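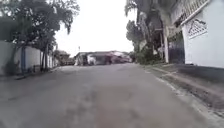

## 동네 한 바퀴 타래

**1/**
이사 온 동네 산책 기록 남겨 봅니다. 2018-07-14, 물 한 병이랑 모자만 챙겨서 출발! 오늘 코스는 흰 담장 길이에요. 지도에는 이름도 안 나오는 길인데 저는 그냥 담장길이라고 부르고 있어요.

**2/**
길이 진짜 넓어요. 그런데 차선이 안 그어져 있어서 처음엔 여기가 찻길인지 마당인지 헷갈렸음ㅋㅋ 끝 쪽으로 갈수록 살짝 오르막인데 만만하게 봤다가 종아리가 좀 당겼습니다.

**3/**
왼쪽 담장 따라 걷는 걸 추천해요. 큰 나무가 담 위로 가지를 잔뜩 늘어뜨리고 있거든요. 저는 여름엔 무조건 나무 있는 쪽으로 붙어서 걷는 사람이라 이런 길 만나면 괜히 신나요 (모자를 써도 정수리가 뜨거운 사람).

**4/**
담장 앞에 파란 기둥이 하나 서 있는데 담보다 키가 커요. 친구랑 약속 잡을 때 "파란 기둥 앞에서 봐" 하면 딱이에요. 어제도 그렇게 말했더니 한 번에 찾아옴!

**5/**
담 밑동에 얼룩이 좀 있고 바닥도 군데군데 거뭇한데, 저는 이런 낡은 느낌이 좋더라고요. 새 아파트 단지 보도블록보다 걷는 맛이 있달까. 이건 취향이니까 반박 안 받습니다ㅎㅎ

**6/**
길 끝까지 가면 낮은 건물들이 쭉 나와요. 저희 집에서 거기까지 약 600미터. 높은 건물에 둘러싸여 살다 와서 그런지 하늘이 이렇게 많이 보이는 게 아직도 신기해요.

**7/**
거기서 골목으로 꺾어서 300미터쯤 더 가면 Sokwood라는 작은 카페가 있어요. 아이스커피 3,000원! 얼음을 아주 가득 줍니다. 자리는 테이블 4개가 전부라 저는 그냥 들고 나왔어요.

**8/**
맞은편 빵집 Pappas는 문이 닫혀 있었어요ㅠㅠ 소금빵 맛있다고 해서 일부러 간 건데... 영업시간 아시는 분 댓글 좀 부탁드려요. 오전에만 여는 건지 아예 쉬는 날이었는지 모르겠어요.

**9/**
신발 물어보신 분 계셔서 답해요. Mendden 운동화고 작년에 산 거예요. 밑창이 얇은 편이라 거친 바닥에서는 발바닥이 좀 피곤합니다. 오래 걸으실 거면 깔창 하나 더 까세요.

**10/**
돌아올 때도 같은 길로 왔어요. 내리막이라 훨씬 편하고 담장이 이번엔 오른쪽에 오니까 또 다른 길 같더라고요. 유모차 끌고 가도 되냐는 질문도 있었는데 저는 안 끌어 봐서 잘 모르겠어요. 폭은 넉넉해요.

**11/**
9월 되면 저녁에 다시 걸어 보려고요. 그때쯤이면 좀 선선하겠죠? 다음 타래는 개천 쪽 코스로 갈게요. 가 볼 만한 데 있으면 알려 주세요!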